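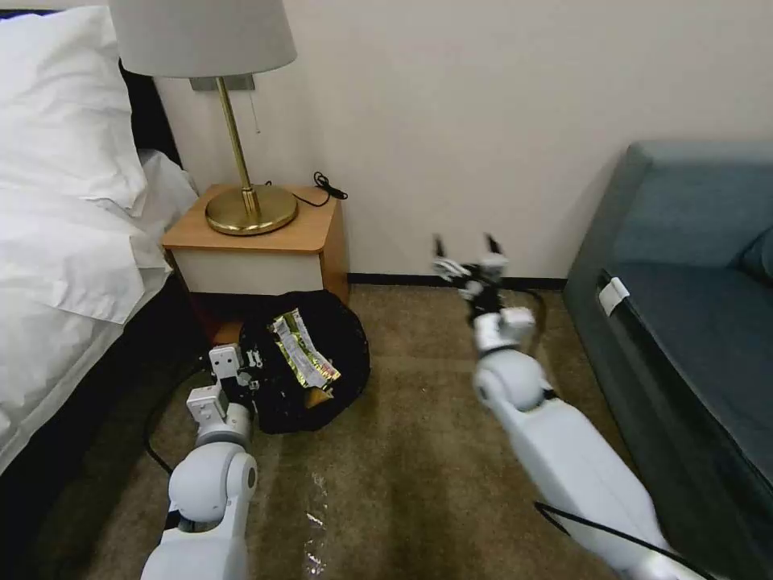 Gravar demonstrações de limpeza com dois braços: o guia rápido do projeto Minja

Recolher lixo do chão de um quarto é uma das tarefas mais divertidas de ensinar a um robô! Cada embalagem amassa de um jeito, o saco nunca abre igual e o tapete engana a câmera. Comece com uma meta pequena: 50 episódios bons já mostram muita coisa.

1. Monte o quarto
Espalhe o lixo entre a cama e o sofá, ao alcance dos dois braços. Misture formatos (garrafa, copo, papel, embalagem de salgadinho) e troque tudo de lugar a cada episódio.

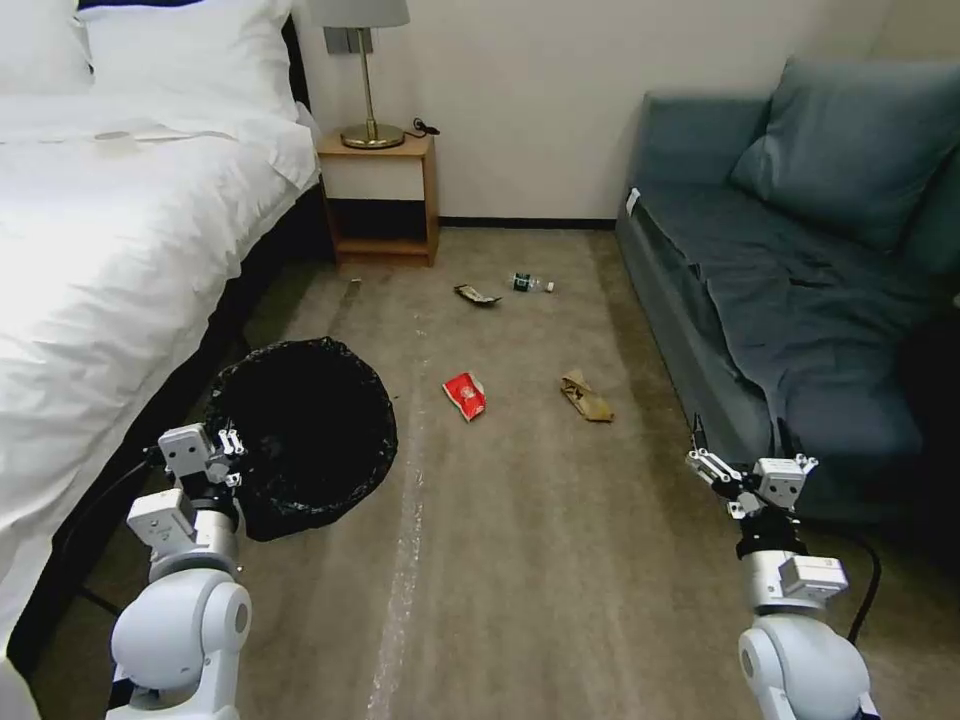 Garrafa, papéis amassados e lixeira com saco preto: um bom ponto de partida.

2. Teleopere com calma
Abra a sessão no Clusine, deixe as 2 garras abertas e só então grave. Errou a pegada? Continue e tente de novo, porque a recuperação também ensina!

3. Varie o recipiente
A cada 20 episódios, mude a lixeira de posição ou use só o saco no chão. O saco mole é mais difícil, mas rende exemplos ótimos.

4. Revise e envie
Assista a tudo em velocidade dupla, descarte os episódios com quadros perdidos e escreva a instrução em uma frase: "colocar o lixo no saco". Depois exporte para o Fivbridge. Com uns 200 episódios dá para fazer o primeiro treino de verdade, e ver a política pegar a primeira garrafa sozinha é uma alegria enorme!

Os modelos de instrução estão na pasta Jono, junto com a planilha de posições.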